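Trarnham Workroom Gallery: Bins, Shelves and Small Things

The gallery covers the sorting room at Trarnham, from the front counter to the back shelves.
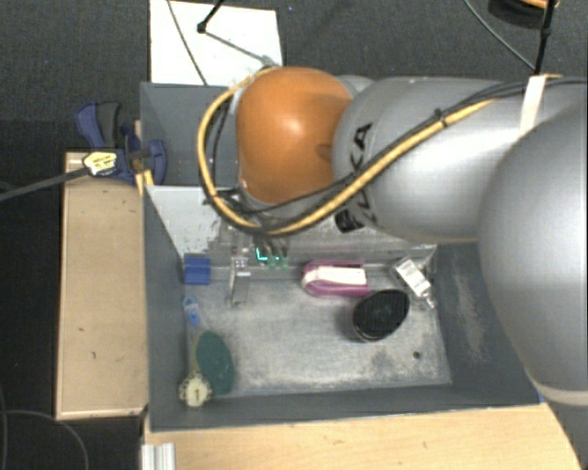

Small household items are the slowest part of our work. They come in mixed, at the bottom of boxes packed for something else, and they have to be looked at one by one before they can go to a shelf. We keep them in deep bins so that they stay put when a box is tipped out. The dark gray bin on this page is typical of the ones we use: tall walls, rims worn lighter along the top, and a floor covered in scuffs. The things inside are spread out, with plenty of scratched gray floor showing between them, and that is how we like a bin to look during sorting. Once items start to pile up, the flat ones disappear under the rest and get missed. Pale wood to the side and below makes a good place to set something down while you decide about it.

About the bins

Balthasar Sutter bought the first 6 from a warehouse clearance in Wurnden, and they were not new then. Two have since cracked at the corners and are used for packing paper. The rest are wiped out with a damp cloth at the end of each month and given a proper scrub in May, when the big spring donations have gone through. The marks on the floors do not come out. We tried a cream cleaner and a stiff brush, and the only change was that the clean patches looked odd next to the others.

Replacement bins came from Irkusari. They are a little shallower and they stack better, but the lids are a nuisance and most of them live under the counter.

How things are sorted

Each bin is worked through from one end to the other. Kitchen items go first, then bathroom, then stationery and tools. Anything that does not fit goes on the Yüksel shelf, named after the label on the old cabinet it came out of. The shelf has 32 small trays, and at the moment 3 are free.

Pairs and sets are kept together with a rubber band or in a clear bag. Single lids are held for 4 weeks in case the other half turns up in a later box. Broken pieces go straight out -- please do not put them back in the bin for someone else to find.

Batteries are taken out of everything before it is shelved. There is a jar for them by the sink.

Visiting the room

The sorting room is open to visitors from 10 in the morning until noon. Larger donations should be brought to the side door, where there is a ramp. Please write on the outside of the box if there is anything sharp or breakable in it.

We are still looking for a deep drawer unit for the wall beside the counter -- secondhand is fine, and scratches do not matter. Leave a note at the front desk with the measurements.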